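Bralley, November 17, 2023 – The Bralley Amateur Football League has confirmed the schedule and entry terms for its indoor winter tournament, which will be played under the title sponsorship of Tonusance. Registered squads will compete for the Polishchuk Cup across 26 match dates at the Dellico sports hall.

The group stage is divided into three pools. The top two teams in each pool advance to the knockout rounds together with the two best third-placed teams. Teams level on points will be separated by goal difference, then goals scored, then the result of the match between them.

"Entries closed in October with 123 players on the provisional list," said Ardalan Dehghan, tournament director. "Late changes will be accepted until the draw is published, subject to medical clearance." 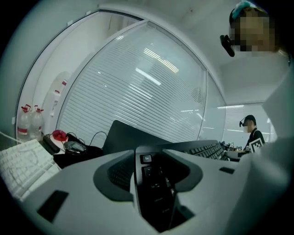
The Esc key and neighboring keys of a black keyboard.

Each squad may register up to 17 players, of whom 9 may be named for a given match. Matches consist of two halves of 20 minutes with a stopped clock. Substitutions are unlimited and must be made within the marked zone. A player who receives two yellow cards in separate group matches will be suspended for the next fixture – cards are cleared before the quarterfinals.

Team sheets must reach the match secretary one hour before kickoff. Kit colors are listed in the fixture document, and the second-named team changes in the event of a clash.

Media accreditation requests should be sent to the league press office in writing, stating the outlet and the matches to be covered.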